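Our project for the Brunmont food unit was pretty simple on paper – find out how long a day-old croissant needs in a toaster oven before it tastes fresh again. I figured it would take one Tuesday afternoon. I was wrong!

We set up on a wooden table with the toaster oven and a regular pop-up toaster next to it, and I got way too attached to the oven.
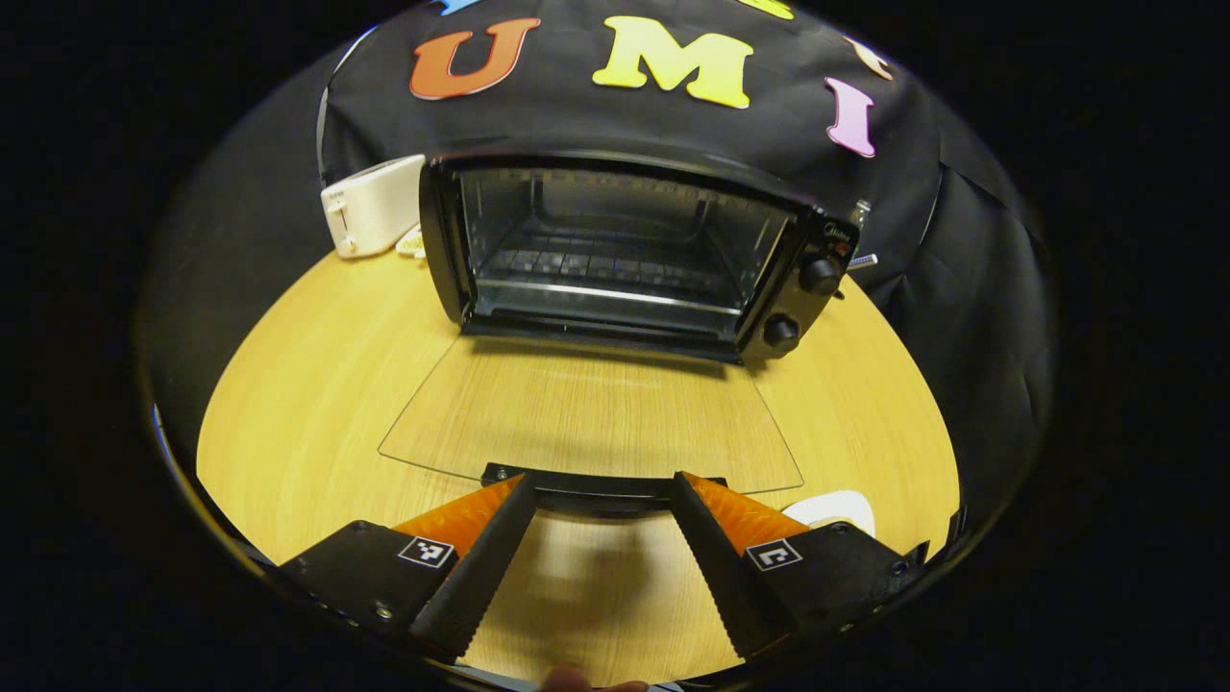 Why not just use the pop-up toaster? A croissant is too fat for the slots, and the flaky bits would drop down inside and burn.

We bought 24 croissants from the Heywood bakery and let them sit overnight. Each one got 3 minutes to start with, then we added 30 seconds at a time (my partner kept the timer, I did the eating). Every croissant went on a plate before tasting.

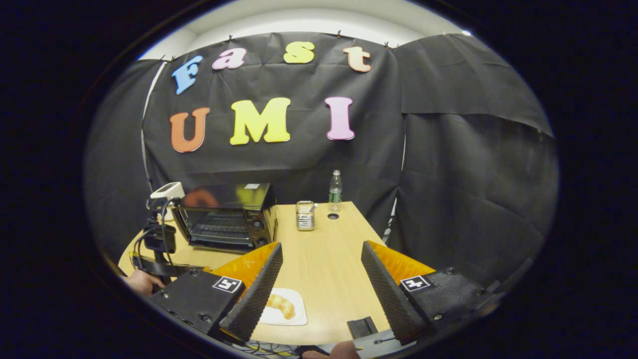
The longer batches got crunchy tips but the middles were better, so we had some 50 crumbly notes to argue over by the end.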